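Bettencourt Opens Family Law Office in Cirau

CIRAU, 18th February — Bettencourt, a law firm handling divorce, custody and child support, has opened a second office at 4 Mokel Street. The office has a staff of nine and took its first clients in January.

Parents can now book a flat-fee custody review for cases already in court. The firm expects to handle around 2,000 appointments a year across both offices.

Evening hours run through May 31.

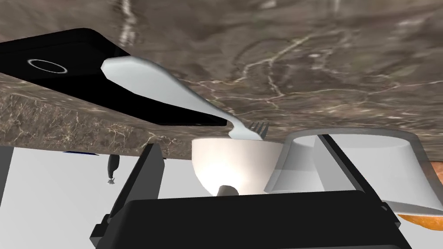
About Bettencourt
Bettencourt practices family law only. Its main office is in Drollumex.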